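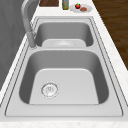

Attachment 1: sink_double, near basin, rendered view

Subject: Re: [lellham-sim] penetration at the basin divider, planner says path is clear

On the Evholm list, the Dustus integration group wrote:

> We upgraded to the May build of Lellham and the place-in-sink task now
> fails on the double-basin asset. The planner returns a path, the
> collision checker passes it, and the physics engine then reports contact
> with the divider at execution. Single-basin asset is fine. Same seed,
> same start pose, same planner settings. Is the checker using a different
> mesh from the physics engine? And if so, is that new in this build?
>
> Second question, less urgent: the plane fit on the near basin floor comes
> back tilted. We didn't see this on the single-basin asset either.

Yes to the first, and yes, it's new.

Physics loads the convex decomposition of the sink. The checker used to load the same file. In the May build it reads a simplified mesh produced by the asset converter, and the converter has a triangle budget that is applied per asset, with no regard for how many parts the asset has. The double-basin sink goes in at 2,172 triangles and comes out at 461. Most of what gets dropped is in the rounded corners and along the divider. The top of the divider ends up lower in the checker's copy than in the physics copy, so a path that crosses from one basin to the other with a small clearance is legal in one and not in the other.

You can confirm this without running the task. Load both meshes in the viewer, hide the visual layer, and section across the divider. The visual layer won't help you here. It is a third mesh and looks correct in every case.

Workaround until there is a fix:

1. In the asset config, set collision_source to "physics" for the sink only. Leave the counter, the bottle and the cutting board on the simplified meshes.
2. Delete the cached distance field. It isn't keyed on collision_source, so the old one will be picked up silently.
3. Raise the planner's clearance margin to 6 mm for any segment that passes over the divider.

Step 3 may not be needed once 1 and 2 are done. I kept it in because the edge checker interpolates at a fixed joint step, and a long reach from one basin to the other can still skip over a thin part.

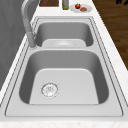 On the plane fit, I think this is a separate problem and not a regression. The basin floor is flat in the asset, but the drain strainer is modeled in and sits left of center. If you crop the point cloud to the basin and fit by plain least squares, the strainer points and whatever you keep of the lower wall both pull on the result. The wall matters more. The corners are rounded, so there is no clean height at which floor stops and wall begins, and a box crop always takes in some of the curve.

What works for me is to erode the crop by 20 mm on each side, mask the drain from the segmentation output, and then run the robust fit. If you use the Kennedy perception node, the mask has to be applied before downsampling. Its voxel filter averages across the label boundary and you lose the edge of the drain.

I would not fit the far basin from this viewpoint at all. The divider hides part of the floor, including most of the drain, and the fit looks confident on whatever is left. Either add a second view or take the far floor height from the asset file and mark it as a prior in the logs.

On the converter, the patch I have makes the budget per convex part and refuses to collapse edges whose removal would lower the part's bounding box. It passes the existing tests, but none of those cover a multi-part sink, so that says little. I'll post it to the tracker tonight. If your group can run it against your own assets before it is merged, please reply with the section plots and the converter log. Pass/fail counts alone won't tell me which mesh was loaded.

Also, please bottom-post or trim. The last digest had the full stack trace in it four times.

--
Lellham maintainer, planning and collision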